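Comparing finger pads on a hand-held gripper

You need two sets of pads, a soft item, a hard item and a table with good light. We use the Melis pads (flat black foam) and the Jesisia pads, which are moulded.

## 1. Fit the first set

Each fingertip block has two screw holes along its edge. Put both screws in before tightening either.

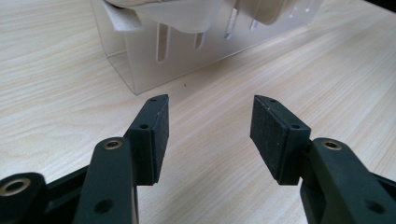 Open and close the fingers 7 times by hand. If one side drags, slacken the pivots a little and try again. The pads should meet flat, with no gap at the tips.

## 2. Run the grasps

Pick up the soft item, hold it for a count of three and put it back. Do 71 grasps per set, then the same with the hard item. Write down slips and drops separately, and leave the camera settings alone until both sets are done.

Thin clear parts are harder to judge than cloth. Approach them slowly and close on the edge.
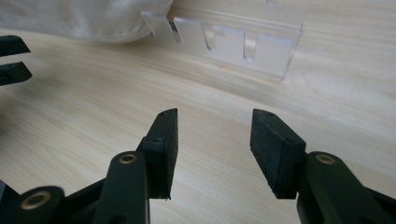

A reader at Darklow wrote in to say that their foam went shiny after 407 grasps and began to slip on acrylic, so they now change it at the start of each month. We haven't run a set that long.

## 3. Compare

Use the same operator for both sets. Save the logs under the pad name, and note the controller version (ours is the Clolteck 3030).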